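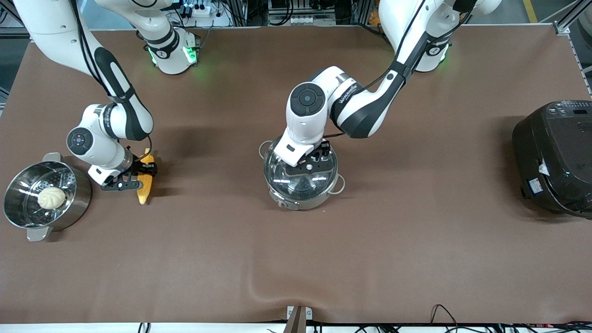 Luvden Table Cover, Chocolate Brown
Manufacturer: Breltlow
Item no. 781

The Luvden is a matte woven cover for worktables and kitchen prep tables. It is sold in one solid color and is intended to stay in place during food preparation, under pots, steamers and serving dishes. The low-sheen surface limits glare from overhead lighting and from polished steel cookware.

The cover is not fitted. It lies flat across the top and drapes over the front edge. Fold creases from shipping relax after the first wash. Light wrinkling in use is normal and does not affect the weave.

Specifications
Material: 100% polyester, plain weave
Color: chocolate brown, dyed in the yarn
Width: 70 in.
Length: cut to order
Edges: double-stitched hem, all sides
Minimum order, custom hem: 500 pieces

Care
Machine wash warm with similar colors. Tumble dry low. Iron on the reverse side at a low setting. Do not bleach. Blot grease before washing.

Use with cookware
The fabric is not a heat barrier. Place a trivet or the Hekness steel rest under any pot taken directly from the burner. Keep the draped edge clear of open flame.

Related items
Ersoy table pad, cut to match
Hekness steel rest, round
Luvden napkin, chocolate brown

Specifications last revised September 19, 2020. Dye lots may vary slightly between orders.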